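Lindura Releases Free Planning Workbook for Buyers of Countertop Robot Arms

Guide and budget sheets cover the expenses that tend to arrive after the purchase order

FOR IMMEDIATE RELEASE

Lindura, the equipment planning consultancy for small labs, clinics and care homes, will publish a free workbook in July for organizations preparing to buy their first robot arm. The workbook is titled "Before You Buy the Arm" and was very nearly titled "After You Bought the Arm," which the authors felt would reach a larger audience but help it less.

The workbook has 9 chapters and a set of budget sheets that can be filled in by anyone who has ever filled in a travel claim. It deals with small arms that work at counter height, picking up everyday items and putting them somewhere else. Large factory systems are left out. People who buy those already have a department for it.

"Most first budgets we see have one line, and the line says 'robot,'" said Danang Pillai, lead author of the workbook and head of planning at Lindura. "Then there is a second line that says 'miscellaneous,' and that one is where the project lives for the next year."

The material draws on planning reviews Lindura carried out with 30 buyers. The reviews looked at what each buyer expected to spend, what was spent, and who had to explain the difference upstairs. Price of the arm was seldom the trouble. Buyers had compared arms in great detail, often in color. What they had not compared were counters, storage, outlets, grippers, spare fingers for the grippers, and the hours of whoever would be standing nearby on the first morning.

Chapter 2, "The Counter," is the longest in the workbook, to the mild despair of its editor. It asks buyers to settle what the work surface is made of, how it takes light, what is allowed to stay on it and how much of its length is left once mounting hardware has moved in. A glossy finish gets a section to itself. Shine that sells a kitchen can wash out part of a wrist camera's view, and a bold pattern gives the software a great deal to think about that is not the thing it was asked to pick up. Lindura's advice is to test on the surface that will be used and to price a matte covering before anyone falls in love with the existing one.

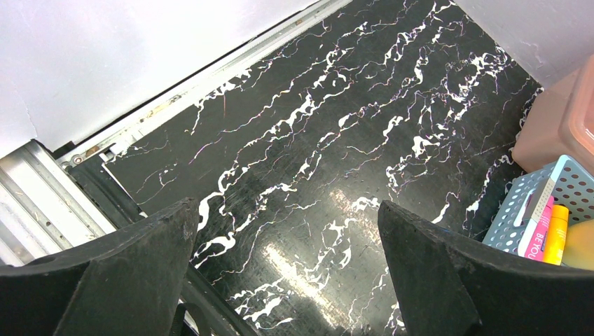
Glare and fine scratches on a marble-patterned countertop, seen between two gripper fingers, with a perforated basket of packaged items at right.

Chapter 3 turns to containers, a subject on which most procurement files are silent. A bin full of mixed boxes, tubes and bottles is a different purchase from a tray of identical parts, even if the same arm is bolted down next to both. The budget sheet asks for a list of every container the arm will reach into, with its opening, its height and whether its walls are solid, perforated or see-through. It then asks who will buy the replacement when that container is discontinued. Several early readers left this field blank and wrote a small question mark beside it. The workbook accepts question marks, provided they have a dollar figure next to them.

Gripper fingers get similar treatment. They touch everything, they wear, and they are cheap enough that no one orders extra. The workbook recommends putting at least one spare pair in the original order, when enthusiasm is high and signatures come easily. The same page covers shipping time for small parts, a topic that becomes absorbing only once the arm has stopped.

Lindura has also included a script for the vendor demonstration. It has 8 requests, among them that the vendor use the buyer's own items, that the lights be set as they are on a normal working day, and that the demonstrator not tidy up between attempts. "You learn a lot from the tidying," said Pillai. "If a very nice engineer is moving the box a little to the left each time, you should find out whether the engineer is included in the quote."

The workbook was tried out in draft by two organizations. Trullier, a packing and labeling business, used the sheets to plan a single station and ended up postponing the arm by one budget cycle in order to replace a counter and add power. Heiskanen, which runs a group of residential care homes, went the other way and bought sooner than planned, after finding that its storage rooms already had nearly everything on the list apart from the robot. Lindura counts both as successes and concedes that a vendor might count only one.

A closing chapter, "Who Wipes It Down," gives a page each to cleaning, basic upkeep and staff time. Buyers are asked to write in a job title for each duty. "Everyone" is not accepted as a job title. Neither is "the robot people," unless the organization has robot people and has asked them.

A printed edition of 300 copies will be produced by Enach, Lindura's publishing partner, for those who prefer to do their budgeting in pencil. The rest of the world may download the workbook and sheets from the Lindura website without registering, sitting through a webinar or being called by a member of the sales team. Lindura does not sell robots and takes no commission from companies that do, an arrangement its own budget sheet lists under "regrets."

Online office hours for readers will begin the same month, starting at 10 a.m. and ending when the questions do. Participants are encouraged to bring a draft budget, a photo of the intended counter and the total length of that counter in inches. A surprising amount of the conversation tends to be about the inches.

About Lindura
Lindura helps small organizations plan, budget for and install benchtop and countertop equipment. Its services include site reviews, purchase planning and vendor-neutral demonstration support.

About Enach
Enach publishes practical workbooks and forms for purchasing and facilities staff.

Media contact
Danang Pillai, Head of Planning, Lindura
Review copies of the printed edition are available to trade press on request while supplies last.

###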